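4. Setting up the label printer (Clillix 934)

4.1 Pick a flat spot near an outlet. Leave 8 inches behind the unit for the paper feed. Keep out of direct sun, labels curl. 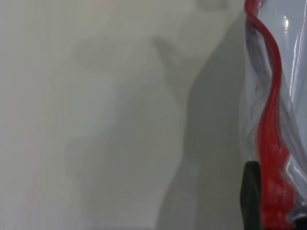

4.2 Plug in, hold Power for 2 seconds. Green light = ready. Blinking = no roll, go to 4.4.

4.3 Install the Doltalance driver before connecting the USB cable. If you pluged it in first, unplug, restart, try again.

CAUTION: Print head gets hot. Don't touch after a long run.

Spare fuses, cleaning card, small parts: keep them together, out of reach of kids.
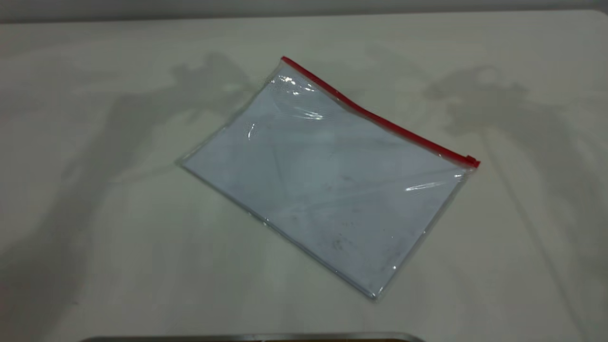 Clear pouch, red zipper.

4.4 Load the roll, print side up. Close lid till it clicks. Max 900 labels per roll, bigger ones jam.

NOTE: Cevitz rolls need the narrow spindle. Feng rolls dont. 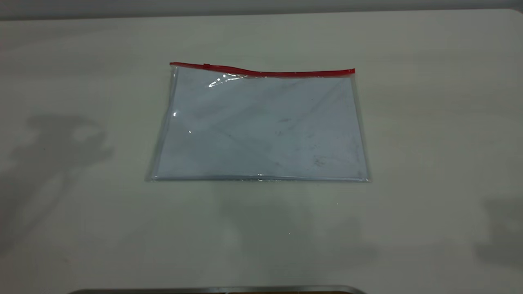 4.5 Print a test label. Text faint? Raise darkness one step and reprint.

Rev. by Ekaette Ibrahim, Sunday, June 8, 2025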